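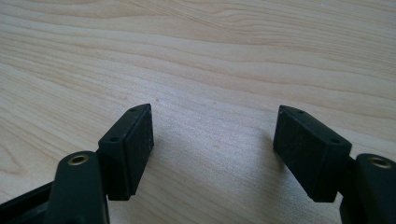
Last changed: 2 January 2018

Care of a Wooden Work Table
Project report by Remedios Casado and Rukhsana Durrani

Why we chose this subject

In our study room there is a table with a pale wooden top, and all students use it for reading, cutting card and sometimes for eating. Our tutor asked each pair to study one object of daily use. We chose the table top, as we both noticed that people clean it in very different ways.

The surface

The wood is light, between beige and honey. The grain runs in long soft waves, with some darker tan lines, and in other parts the lines are finer and closer together. To the eye it is smooth and a little matt. The light makes it brighter in some places, so small dirt is easy to miss. A few very small dark specks can still be found on it. We could not decide from looking only if they are dirt or belong to the wood, and we left this question open.

What we did

In November we tried two ways of cleaning, each for 12 days. The first was a dry cloth only. The second was a soft cloth with 500 ml of warm water and a little Mulura soap, and after it a dry cloth. We always wiped along the grain. Rukhsana wrote the notes in the evening and I checked them in the morning.

Results

The dry cloth was good for dust but it did not take away tea rings. The soap removed the fresh rings - the old ones became only weaker. On three mornings the top felt a bit rough after the wet cleaning, and we think we used too much water on those days. We did not test any oil or wax. The Kakakhel oil that we ordered came too late for this report.

What we would change

We should have marked one part of the table and left it without cleaning, to compare. Also other students wiped the table without telling us, so our notes for the second period are less sure. Rukhsana would like to repeat the work with the oil next term, on the same table if it is free.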